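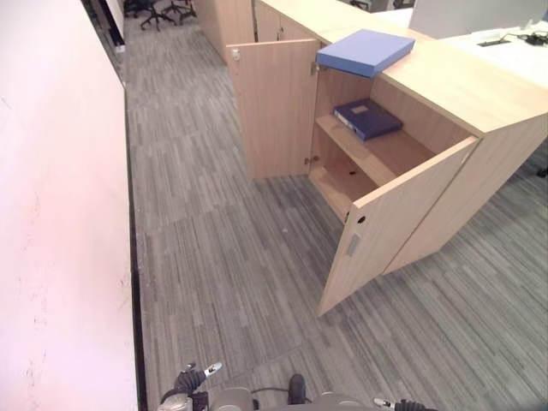
*The open cabinet at the Clondcombe workshop, with a binder on the shelf and a box file on top.*

Homa Safavi has spent 2698 dollars on her robot so far, and she would like it to put a binder away. I asked her whether a person could do that for less.

"Obviously," she said. "My nephew would do it for a sandwich."

Safavi builds at Clondcombe, a shared workshop where members pay for bench time and argue over the good soldering iron. Her two-armed machine, which she calls Tirneo, has been in progress since May. Cabinets are her current obsession. Two doors, hinges on opposite sides, a handle pull set into the wood: she talks about these the way other people talk about a difficult boss.

"The pull is recessed, so there's nothing to grab. You have to get a fingertip in and drag. If you drag at the wrong angle it slips, and then it thinks it opened the door."

Her log has 521 attempts in it. I asked how many went well, and she wanted to discuss what "well" meant first. I took that as an answer.

Jaxon Fraser, who wrote most of the arm code, is more cheerful. "Every home robot video you see is cut together," he told me. "We keep the bad runs. I trust us more for that."

Maybe. But I have heard plenty of builders promise a useful helper, and a shelf holding one ring binder is a long way from a kitchen cupboard on a school morning. When I put this to Safavi she didn't argue.

"I wouldn't let it near my dishes," she said. "Ask me again when it can shut both doors 3 times in a row."

Fraser thinks that could happen this winter. Safavi has ordered new fingertips and wouldn't give me a date.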